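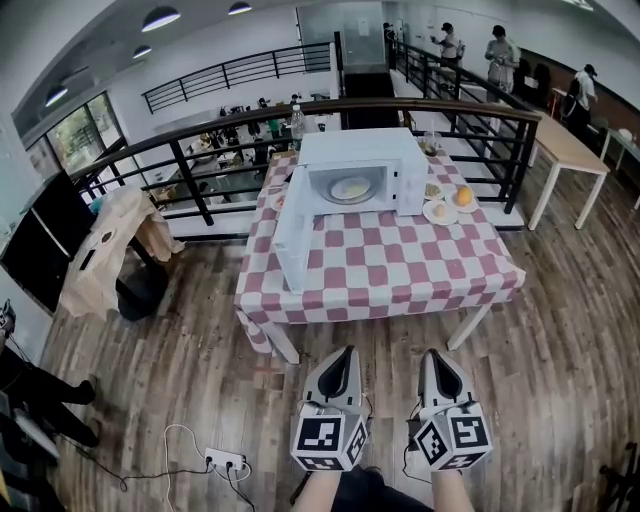 I have been trying to get to Paroslow for three years, and when I finally managed it I left my good waterproof on the train. So my first proper look at the tidal turbine was from inside a bin bag with arm holes, on the back of a boat that smelled of diesel and old crab, with the rain coming at me sideways.

"You picked a quiet day," said Rostyslav Panasiuk, who was steering with one hand and eating a sausage roll with the other.

He runs the Farow, a stubby yellow workboat, and has done so ever since the turbine went into the sound. If something needs lifting, greasing or scraping, he takes the people who do it out there. He has opinions on all of them, and on me too, I suspect.

I'd better say what we were looking at, though for the first half hour it was mostly grey water. Paroslow sits at the narrow end of a long sound, and twice a day the sea pours in through the gap, and twice a day it pours back out again. Stand on the slip at the right time and you can hear it, a sort of low tearing noise, like a sheet being ripped up in the next room. Down in the middle of all that is a turbine on three legs, rated at 300 kilowatts, with blades that can turn whichever way the water happens to be going. All you see from above is a buoy, leaning over so hard in the current that it looks as if it's trying to leave.

I loved it! I know a leaning buoy isn't much of a day out, and my sister has told me so, but I've written about wind farms for most of my working life and wind is a moody thing to write about. Every engineer I've met in that business checks the forecast the way other people check their phones. Tides you can look up in a little booklet. Rostyslav keeps his in the wheelhouse with a bulldog clip on it, and he could tell me to within a few minutes when the buoy would stand up straight. It did, too, and the whole sound went flat and shiny and the gulls came down and sat on it.

That pause is called slack water, and it's when the work gets done. It's also when the turbine makes nothing at all, which people on the mainland seem to find scandalous (I've had letters). The grid can cope with a gap it knows is coming. What it likes less is the difference between spring tides and neaps, when the strong fortnightly currents drop away to something much lazier and the output drops with them. Water speed matters enormously here. Halve it and you don't get half the power, you get an eighth, and I had to have that explained to me twice over tea at the Dosenard.

The Dosenard is the pub, by the way, and also the post office in the mornings. There are 408 people living in Paroslow and I think I met most of them there in one evening, all drying their socks. The village owns a share of the turbine through a scheme that cost each household 140 pounds to join, and you can have a very long conversation about whether that was wise. A woman at the bar told me she'd bought in to shut her husband up. The man beside her hadn't bought in and wanted me to write down that he still hadn't.

What the doubters mostly talk about is repairs, and I can see why. Salt water gets into everything. Last October a seal failed on one of the blade bearings, and the whole top section had to be winched up and sent off to Baptista, the yard down the coast that built it. It was gone for 100 days. Rostyslav took me through it in some detail, with the sauce bottles standing in for the boat, the crane and the turbine, and the pepper pot as a seal (the animal sort) that kept getting in the way.

The new bearing has a different seal and a small sensor that tells the yard when it's running warm. It should be easier to swap as well, though the thing is still sitting at the bottom of a tide race and somebody still has to go and get it. There's talk of a second machine further up the sound, where the water is slower but the bed is flatter. The fishermen would like it moved another few boat lengths east, clear of their creel ground, and from what I heard they'll probably get their way.

We went out again on my last morning, September 17, 2023, with a proper borrowed coat this time. There was a diver aboard and two lads from the yard, all waiting for slack and not saying much. The buoy was lying nearly flat. Rostyslav cut the engine back until the Farow was just holding her place against the current, poured me the last of the coffee from his flask and looked at his booklet.

"Eleven minutes," he said, and went to find the rope.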